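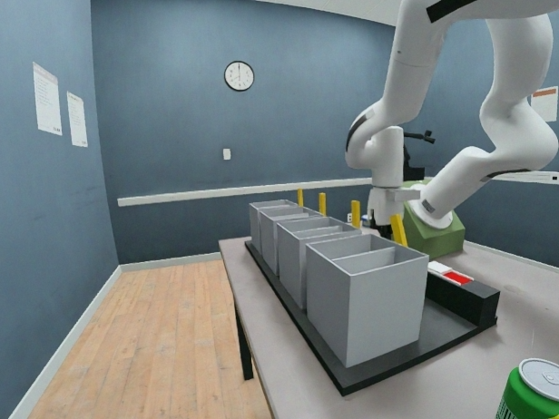 White arm, grey table.

Thursday, gone eleven at night

Should be asleep. Writing this fast before I forget the day.

Up at six for the allotment, because they said frost and I'd left the fleece off the broad beans like an idiot. Ground like iron. Beans fine, I think. A bit floppy but they always look floppy in February. Lost the little rosemary by the water butt, that's two winters running, not buying another. Tied the shed door with string again. Must get a hasp. Have written "hasp" on my hand and on the fridge and now here.

Bus late. Stood at the Mellulwood stop with wet knees next to a man eating a whole cucumber. Work was work. Meeting, meeting, sandwich.

Then choir. First time through the whole of the Poduval piece without stopping and it was awful -- altos came in a bar early at the top of page 12 and I was one of them, I was probably the one who started it. A-yeong just kept playing. She doesn't look up, she plays a bit louder until we all come crawling back to where we should be. Second go much better. The quiet bit near the end made my arms go funny. I'd gone off the piece completely over Christmas and now I've had it in my head since the bus home and don't mind at all.

Concert is five weeks off and we've sold 178 tickets, church holds 188 if they put the extra chairs in by the font. So that's nearly that. Mum wants three. Have to ask her if she really means three or if she's counting Uncle Pete who will say yes and then not come, same as last time, same as the time before.

A-yeong gave me a lift as far as the roundabout. Talked about her dad mostly. He's home now, on the new tablets, grumpy, wants his own chair and his own telly and no visitors before lunch. She laughed about it but she looked tired. I said I'd do a lasagne and drop it round Sunday, then remembered I'm meant to be at Zoltdale Sunday for the walk. Can do both if I cook Saturday night. Mince, two tins of toms, the flat pasta, nutmeg (do we have nutmeg?).

Walk -- boots still split at the left toe. Glue didn't hold. Could wear the old ones but they rub. Almost bought a pair at lunch and then saw the price and put them back on the shelf like they were hot. Will tape them. If it rains I'll moan the whole way up and everyone can put up with me.

Home to a letter about the boiler. They want to come between eight and one, which is the whole morning, so that's a morning off I haven't got. Will ring tomorow. Kitchen radiator still only warm at the bottom. Bled it, got black water on my sock, no change.

Ate toast standing up. Did half the washing up. Jigsaw still all over the table, 1000 pieces and most of them sky, I put in four and felt quite pleased with myself. The edge is done exept one bit which I'm fairly sure has gone up the hoover.

Book: gave up on it, page 60 odd, everyone in it is rude to waiters. Started the Sirklow one instead, the one about the lighthouse family. Good so far. Read a chapter in the bath and got the corner wet, and it's a library one, so. Drying it on the radiator, the top half, the cold one, which won't do much.

Tomorrow -- boiler people, hasp, stamps, ring Mum re tickets, get nutmeg. Fleece is ON the beans. Pen running out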